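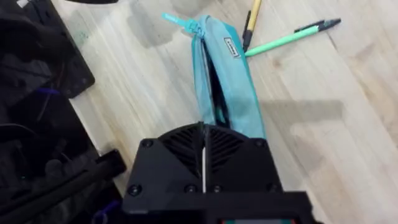 # How does a music festival get built in a field?

Last August I stood in the middle of a farmer's field near Tirncombe and tried to work out where the main stage was going to go. There was grass. There was a gate. There was a very large puddle with a duck on it. Twelve days later a band called Sorthorpe walked out on that same spot and played so loudly that I felt the drums in my teeth!

So how do you get from duck to drums? I write about live music for a living, and I still find this the best bit of the whole business, so let me take you through it.

## First, who's playing?

Long before anyone puts up a fence, somebody has to choose the bands. This person is called a **booker**. Bookers ring up the bands' agents (an agent is a person who finds work for musicians) and ask if they're free, and how much they'd like to be paid.

The biggest names are called **headliners**. They play last, when it's dark and the lights look their best. Smaller bands play in the afternoon, often to people who are eating chips. I love the afternoon bands. I first heard my favourite group at ten past one, with a burger in my hand, and I've got all their records now.

When the booker is done you have a **line-up**, which is just the list of who's playing. Have a look at a festival poster some time. The headliners' names are huge, and the letters get smaller and smaller as you go down until you need to put your nose on the paper.

## Then the lorries come

A stage travels in pieces, a bit like a giant building kit. The one at Tirncombe came with 104 metal legs, and every single one had to be set level, even though the field was on a slope. The crew slid flat blocks under the legs on the downhill side and kept checking them with a spirit level (that's the tool with the little bubble in it).

After the floor comes the roof, then the lights, then the speakers. The people who hang heavy things up high are called **riggers**. They wear helmets and harnesses and they're very good at knots and clips. I asked one if she ever got scared up there and she said only of wasps.

Fields don't have plug sockets, so the electricity comes from big generators parked behind the stage. Thick cables run from them under rubber ramps, and that's what the bumpy strips are that you trip over on the way to the ice cream van. Well, I do.

## What's a soundcheck?

Before the crowd comes in, the band has a practice go. It's a bit dull to watch, to be fair. The drummer hits one drum over and over. Bom. Bom. Bom. Then the next drum. Then somebody says "one two, one two" into a microphone for ages.

In the middle of the field there's a small tent with a desk covered in sliders and knobs. The **sound engineer** sits there and decides how loud each thing should be. Too much guitar and you can't hear the singing. Why the middle of the field? Well, the engineer needs to hear what you're hearing!

## And the crowd?

Tirncombe had 3,038 people last year, which is tiny for a festival. They still needed toilets, water taps, first aid and somewhere to put their tents. One of the food tents got through up to 1,000 pancakes a day, and I can tell you a few of those were mine.

If you go to a festival yourself, wear ear defenders. Lots of the crew do too, and you can still hear everything perfectly well. Mine are orange.

## Taking it all down

When the last song ends, the crew start rolling up cables almost straight away. The lights come down first, then the speakers, the roof, the floor and all those legs. Then a long line of people walks slowly across the grass with bags, picking up every bit of litter and every lost tent peg.

I went back a week later. The grass was yellow and squashed where the stage had been, and the duck was on its puddle again.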